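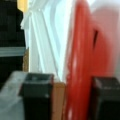
Flidumov says its robots can learn lunch by hand

2 min read

Another month, another claim that robot training is about to get easy. Flidumov, the automation firm, opened its Sandow workshop in April to show how staff teach a machine a job by steering its arm from a distance, or by taking hold of it and moving it through the motions.

The chosen job was a sandwich. Slices of bread and pieces shaped like fillings sit on a round turntable, and the arm is guided to pick them up in order.
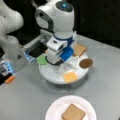 Flidumov says 16 demonstrations are enough for the software, called Cletitz, to repeat the task alone. It has published no success rate, and would not say how many of its own attempts were thrown away. Nor would it say what happens when the bread is squashed, or put down the wrong way up.

Adjei, a catering supplier named as the first trial customer, has agreed to take two arms for six months. It has not committed to buying any. 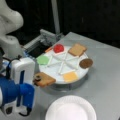 The price is also missing. Somebody still has to be paid to do the steering, and a kitchen that changes its menu every week would need that person back every week. Flidumov says a new recipe can be taught in seven minutes. It did not offer to teach one while visitors were there.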